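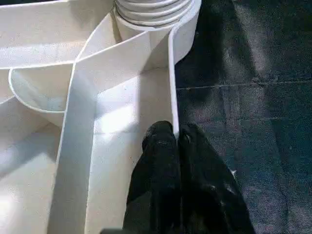
Lunch tasters wanted, Clirkdale

Manditlow Kitchens cooks midday meals for day centres and small offices, and we are looking for people with opinions about mashed potato. Most of us have been eating our own cooking for so long that we can no longer tell if it's any good. The customers are too polite to say.

You would come to our Kariuki Street unit twice a month, eat a full lunch, and fill in a form of 4 pages. The last page is mostly about gravy. Sessions start at noon and last 2 hours, with a longish gap in the middle while the puddings are argued over. You'll be sat at a table with other tasters and asked not to confer until the forms are in. People do confer. We can see you.

We pay £18 a session plus bus fare within Clirkdale. Nobody has yet given up the day job. Lunch is included, obviously, though you don't get to choose it, and in October the panel had three fish pies in one sitting.

We'd like to hear from you if you:

- are 18 or over
- can eat wheat, milk and eggs without regretting it (a separate panel for everyone else is planned for spring)
- can say more about a carrot than "nice"
- don't smoke, or can manage not to on the morning of a session
- have no close relative working at Brarnarel, who also do lunches and whose cottage pie we have views on

No cooking experience needed. Former school dinner staff are very welcome, as are people who hated school dinners and have been waiting for the chance to put it in writing. Trained chefs may apply but have tended to rewrite the form.

We have places for up to 12 tasters. The first sessions will be small and well spaced, with the windows open, so bring a jumper. If the rules on meeting indoors change we'll move the dates and let you know.

To apply, write to Demetrius Baptiste at the Kariuki Street unit before the end of December 2020. Give your name, a daytime phone number, any allergies, and a short account of the worst lunch you've ever been served. Half a page is plenty. He reads all of them, usually while eating a sandwich from the shop next door.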